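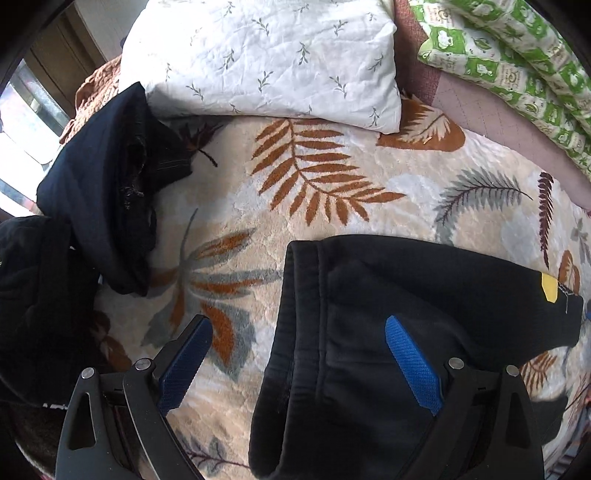 Domestic Skills and Daily Living
Unit 2: Folding and sorting clothes on the bed
Handout prepared by A-yeong Jin

Before the session

Read the Lougher chapter on folding, but read it with a pencil. The author claims a household of four saves 970 minutes a year by folding straight after drying. Ask where the figure comes from. I looked, and the footnote leads to an earlier edition of the same book, which has no footnote at all.

1. The bed as a work surface

Most manuals tell you to use a table. Most people use the bed. The usual objection is that a bed is soft and the folds will not hold, and with a plush blanket on top there is something in that. You can't press a crease into a surface that gives. Whether anyone needs a crease in a pair of everyday black trousers is another matter, and the manuals tend to skip it.

A patterned blanket does help in one respect. Dark clothes show up against printed leaves far better than they do against a navy duvet. Black on navy by lamplight is how odd socks get paired.

2. Trousers with a wide waistband

The Trirkar method (fold lengthways, then in thirds, then stand upright in the drawer) was plainly worked out on jeans. Gathered waistbands behave differently. The band is thicker than the leg, it gapes open, and the bundle leans over. Try this instead:

Lay the trousers sideways and fairly flat.
Close the waistband with the palm of your hand before you make any fold.
Fold from the narrow end towards the band, so the bulk finishes on the outside.
Leave small creases alone. Smoothing them twice is enough.

3. Dark things that look alike

Navy and black are the standing problem. Havivley recommends sorting by colour first, which sounds sensible until you try it at nine in the evening. Sort by type first, and check colour by the window on Saturday morning if you care that much.

4. Loose threads and frayed insides

Look at seams and edges while the garment is in your hands. Don't pull a hanging thread – snip it, and only once you know it isn't holding anything. Fuzz on an inside fold is usually wear and can be left.

For discussion

Does an upright fold save drawer space, or does it only look tidier in photographs? Bring one garment that has defeated you, clean please.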